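26 January 2023

Back on the natural dye samples today, after a fortnight of pretending the mordant problem would sort itself out. It hasn't. The madder batch on the Henao wool came up lovely, a proper brick red, but the same pot gave me a sad salmon pink on the Fetmont yarn and I still can't say why. Same alum, same water, same long slow heat (I sat with it the whole time, with a book, I admit). 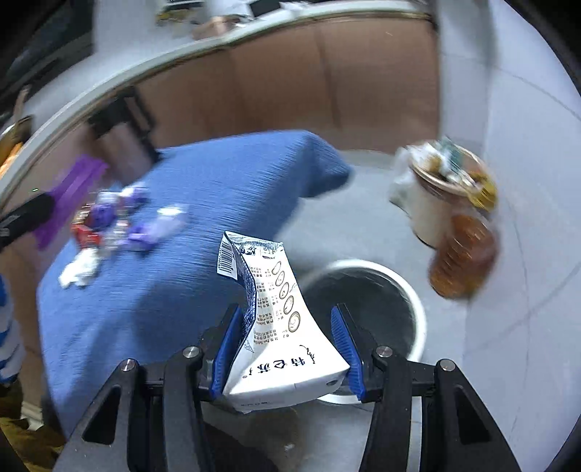
Textile Dye Workshop

Banafsheh reckons the Fetmont has some sort of finish left on it from the mill and wants it scoured twice before it goes anywhere near the alum. I'd only done it once, and fairly quickly. So sample 142 is a skein scoured twice, sample 143 will be the lazy version, and they go in the same pot so I can't fool myself!

Weights, before I lose the scrap of paper: nearly 11 g of alum to each skein, madder at equal weight to the wool, and a pinch of chalk because our tap water is so soft. I was tempted to throw in cream of tartar as well, but then I'd never know what had done what.
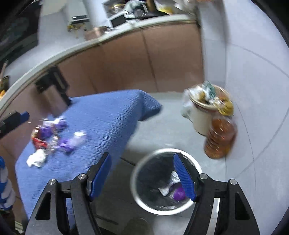

The other thing is the weld. We've got the last of the Irkia order, the chopped stuff in the paper sacks, and it smells much grassier than the autumn lot. First dip was a thin lemon colour. Left it to cool in the pot, reheated gently, and it deepened a good bit - not as loud as the old swatches but I like it more. Banafsheh doesn't. She wants it overdyed with indigo for the greens anyway, so perhaps it doesn't matter.

Indigo vat is sulking. Flower's gone flat and the liquid is more blue than yellow-green, so it wants feeding and a warm corner. Please don't stir it hard if you're passing, it's got quite enough air in it already.

Also, whoever borrowed the Hulia thermometer, could I have it back? The spare reads 5 degrees high and I keep having to do sums. 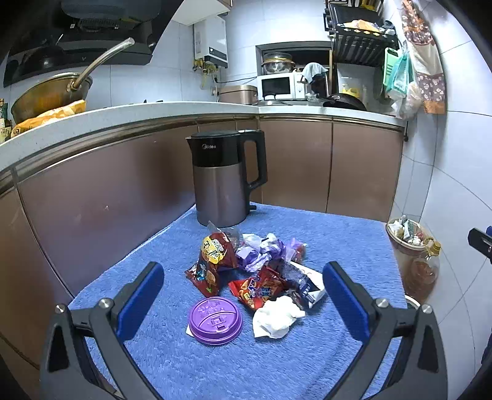
Wrappers, a purple cup lid and other rubbish on the blue towel.

To do before February: finish the scouring test, label the weld skeins, wash the muslin bags, and order more alum from somewhere cheaper.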